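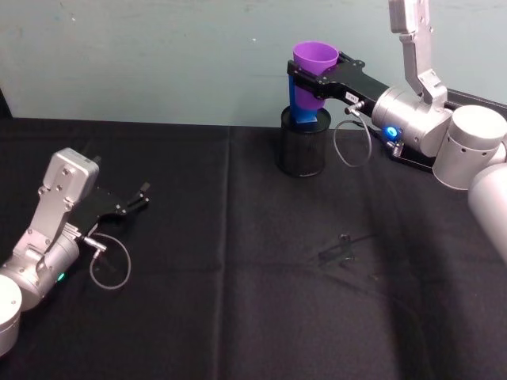 Welcome back, everybody. Last time we got as far as why cloth bends at all, and today I want to talk about drape, which is my favorite part of this whole course (I know, I say that every week). Drape is how a fabric hangs or lies when its own weight is the only thing pulling on it. A stiff canvas hardly moves. A soft jersey gives up right away and falls into ripples. Spread any cloth over a table and you get a quick test for free: the black tablecloth has soft folds, one faint vertical crease down the middle and a few diagonal wrinkles toward the right. Those are different things, and I'd like you to stop calling all of them "wrinkles" in your lab reports!

So, some words. A fold is a gentle bend that goes away when you pull the cloth flat. A crease is a sharper line where the fibers have taken a set, and it stays until heat or moisture lets them relax. A wrinkle in our sense is a small, untidy crease that follows no plan. Diagonal ones deserve a second look. Woven cloth stretches very little along its threads but quite a lot at 45 degrees to them – that direction is called the bias – so a slanting pull shows up quickly.

Now the fun bit. Siham Awwad and I spent most of January hanging swatches in the Ostton lab, and we ended up with 232 of them, nearly all plain weave. Weight mattered less than I expected. What really changed the drape was finish: the same cotton, washed and unwashed, behaved like two fabrics. Mebrat Araya has the full table if you want it for your project (ask nicely, it took her ages to clean up).

For your own test, cut a circle, center it on the small disk, and trace the shadow it throws on the paper underneath. A big shadow means stiff, a small one means limp. Turn the swatch over and do it again, then average the two. Please don't iron first and then measure while it's still warm – I did that once and had to throw out 42 readings.

Reading for next time is the Laskowska chapter on bending, but skip the part on knits. Bring scissors, the good ones.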